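Codurik shelf sensor — setup guide
Section 2: Pairing the sensor with your home hub

Before you start. You need the sensor, the hub (already plugged in, light solid green), the pin tool from the box, and the Codurik app on your phone. Log in first. Pairing screen times out if you stop to look for a password.

Phone and hub have to be on the same network. Guest networks won't work. Don't ask support to make them work.

1. Pull the plastic tab out of the battery door. Straight out, not sideways, it tears.

2. Wait for one short beep. No beep — open the door, turn the battery over, try again.

3. In the app, tap Add, then Shelf Sensor. Choose your room. You can rename it later so don't fuss.

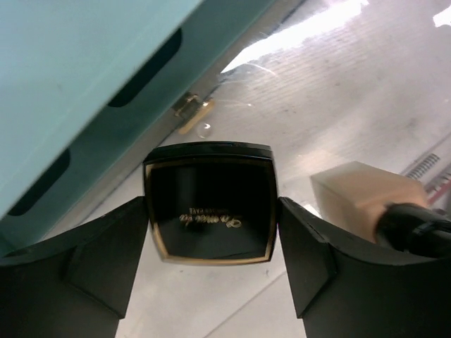 4. Push the pin tool into the small hole on the back and hold until the light blinks blue. Count to 8 if you can't see the light. Let go.

5. Keep the sensor within 20 feet of the hub for this part. After pairing you can move it farther.

6. The app shows a name starting with Droka. Thats the radio inside, not a different product. Tap it.

7. Tap Confirm. Blue light goes solid, then off. Off is right. It sleeps to save the battery.

Note: if two names come up, you've got a neighbor's sensor or a second one of yours awake. Take the battery out of the second one, pair the first, then do the other.

Caution: never use a paper clip in place of the pin tool. Too long. It reaches the board and the warranty doesn't cover that.

Picking a spot

Dry shelf, waist height or higher. Away from radiators and sunny windows. Drawers are OK if they're wood or plastic. Metal drawers block the signal, leave the sensor on top instead. 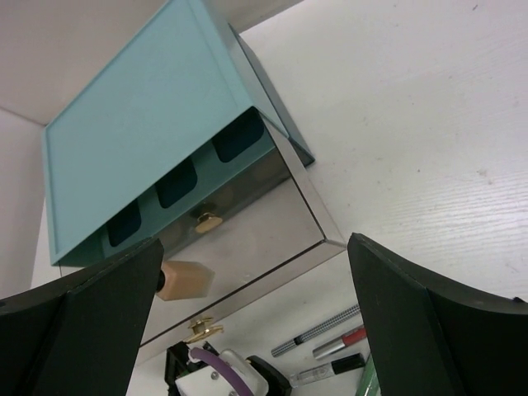

Noemí Sandoval

Sticky pad or no sticky pad, up to you. If you use it, wipe the surface with a dry cloth and press for a full minute. Painted walls — skip the pad, it lifts paint.

8. Set the alerts. Humidity first, then temperature. The defaults suit most bedrooms and closets. Bathrooms need the higher humidity setting or your phone will go off after every shower.

9. Tap Test. Reading should show up in the app before you've put the phone down. If it says Waiting, walk the sensor closer to the hub and tap Test again.

10. Turn on history if you want charts. It keeps 2,000 readings per sensor, then writes over the oldest. Export before that if you need them.

Note: the October update moved Export from the main menu to Sensor > More. Older screenshots on the help page still show the old place, we're fixing it.

If it drops off the hub

Light blinks red twice: low battery. Change it, no need to pair again.

Light stays red: pairing lost. Go back to step 4.

No light at all: battery door not shut. Press till it clicks. Check the spring hasn't bent under teh battery.

Caution: keep batteries away from kids and pets. Swallowed one — get medical help right away, don't wait for symptoms.

Still stuck, write to the Altirham service desk with the serial number from the back label. Graham Holroyd covers Saturday mornings, replies are slower then. Section 3 is adding a second hub.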